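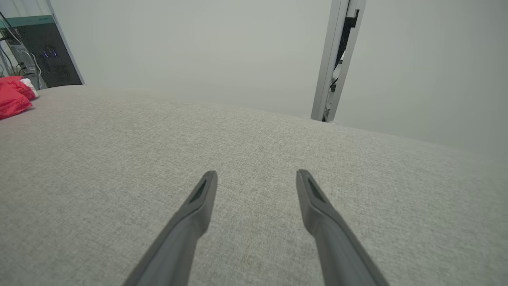
Yellow mark on light gray fabric seat, how to clean without making a ring

Posted in: Home Care > Furniture and Fabrics > Stains
Asked by graywool_m, Thursday

I am trying to learn how to clean woven fabric on a seat, and I am afraid to make it worse. We have a light gray seat from Plonora, bought second-hand in March, and the label under it is so faded that I cannot read the cleaning letters anymore. The fabric is light gray and off-white mixed together, with small darker speckles in it, so most dirt does not show. But near the middle there is a faint patch which looks a little yellowish and darker than the rest. It is not strong. In the evening with the lamp I do not see it, in the daylight I see it every time I pass.

I do not know what made it. The previous owner said she never ate on it, but she had a dog. The cover does not come off, I looked for a zipper on all sides and there is none. The top is curved, so I am also worried that water will run down to the sides and leave lines there.

On my old chair I once used a wet cloth with dish soap, and when it dried there was a big ring, much uglier than the first stain. I have at home white vinegar, baking soda, dish soap, and a bottle of Zoralo upholstery foam that my neighbor gave me (never opened). Which one should I try first, and how much water is safe? I would like not to pay for a professional, the one in Gronton asks 444 for a visit.

Answered by tessel_and_thread

First vacuum it well with the soft brush, in both directions of the weave. Sometimes a dull yellow patch is mostly dust sitting in oil from hands or hair, and it becomes lighter only from this.

As you cannot read the label, test before anything else. Choose a place low at the back. Put a few drops of plain water, press with a white cloth and let it dry completely. If you see a ring from clean water only, stop there, and ask for a solvent cleaner in a shop. That fabric should not get water.

If the test is clean, mix 300 ml of lukewarm water with one small spoon of dish soap. Make a lot of bubbles with a sponge and use only the bubbles, not the water under them. Work from outside of the patch to the middle, very light, no rubbing. Then take a second cloth with clean water, squeezed as hard as you can, and press to remove the soap. Your old ring was probably from soap that stayed inside, or from a hard border between the wet part and the dry part. To avoid the border, make the last damp cloth go wider than the patch and softer toward the outside. On a curved top I would do the whole upper surface up to the seam, if there is one.

Dry with a fan, cold air. Wait 8 hours before you judge the color, damp gray fabric always looks darker.

Do not use vinegar and baking soda together. They mostly cancel each other and the white powder is very annoying to get out from a weave like this.

Answered by pim_48

just use the foam, i did my whole Fiore sofa with it and it was fine. shake the bottle good

Answered by ondulé

I agree with the long answer, only I want to add two things. If the patch is old dog accident, soap will clean the surface but the yellow can come back after some days, when it rises from the padding. For this you need an enzyme cleaner. Mine cost 19 and one bottle was enough for two seats. Make the same test at the back first, and do not use the enzyme on the same day as other products.

Second thing, if the patch is from sun or from age, no cleaner will remove it. I had this on a footstool and I scrubbed it until the fabric was fuzzy, which I regret. Try two times gently, and if there is no change, leave it or put a small blanket.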